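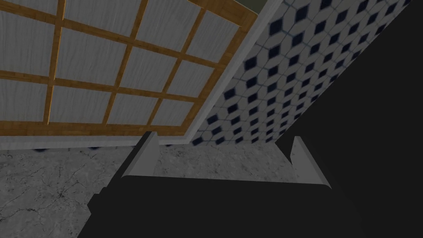
I've been running the Arkach home simulation package for most of the fall now, and since a few people in the comments asked whether they should put it in next year's budget, I figured I'd write the long version.

Quick background for anybody new. I do planning for a small outfit called Celetberg. We want to put a mobile arm in people's homes for door and drawer jobs (sliding doors, closets, that kind of thing), and before we spend real money on an arm we needed a way to find out which arm to spend it on. Bernardo Moreira, who I share an office with, wanted to just buy one and see how it goes. I've been through that once before with a lift table and I am still paying for it in sarcastic remarks, so we got the simulator first.

What you get is a set of furnished rooms, a handful of arms and grippers you can swap in and out, and a camera you can mount pretty much anywhere on the arm. The base license covers 2 seats. You pay extra for room packs, and this is where I'd tell you to slow down and look at the list before clicking. We bought two packs and I'd only buy one of them again.

The good one is the sliding door pack. The shoji-style panels alone made it worth it for us! Wood lattice, pale papery panes, a thick border you can bump into, and the rooms they sit in are nice to look at too, gray marble on the floor and white hex tile with little navy diamonds on the wall. I know looks shouldn't matter in a planning tool, but we show this stuff to the people who sign the checks, and they pay attention a lot longer when it looks like somebody's house.

It also did the job I bought it for. When you put the camera down on the wrist you find out very fast how much of your view is your own hardware. With the big black arm we were leaning toward, the arm takes up the whole right side and the palm fills most of the bottom, and you're left peeking at the floor between two gray fingertips. I had a wrist camera in the budget and nothing else. After a week of that view I added a second camera up on the base, and I'm so glad I caught it on a spreadsheet and not after the purchase order went out.

The pack I'd skip is the kitchen one. The cabinets are fine, but every handle is the same handle, and the drawers all pull with the same amount of effort. If you're buying for kitchens you might feel differently, but ask for a trial first.

Things that bugged me, in no special order. Tight corners are a pain. Get the gripper down low where a panel meets a tiled wall and you're going to spend ages nudging the camera around to work out what you're looking at. The patterned surfaces sometimes peek out under things in odd little blotches, too, which doesn't hurt anything but does get questions in meetings. Contact between the fingertips and thin slats is touchy, so I wouldn't use it to pick a gripping force. And the manual is thin. Most of what I know came from Cillian Keogh over at Vilela, who had a year's head start on me and answers email at strange hours.

Now the money part. Don't budget for the license alone. We needed a better graphics card in one machine, and I should've put in two weeks of somebody's time for setup, because that's what it took. Rendering is slow on an old card, and we ran around 100 door attempts per arm before I trusted the comparison, so that adds up. Support is a separate line with a yearly renewal. Ours comes due in December and the reminder email went to spam, so put it on your calendar.

I also tried the Lutumano package for a while before settling. It's cheaper and the arms move a bit smoother, but the rooms are mostly bare boxes and there wasn't a decent sliding door in there. If all you want to know is whether an arm can reach a shelf, get that one and keep the difference.

Would I buy Arkach again? Yes, with the door pack, no kitchen, and the graphics card ordered on day one. We've dropped the big arm to second on our list, and Bernardo is pricing the slimmer one with both cameras. I'll post the real quote when it comes in, assuming they let me.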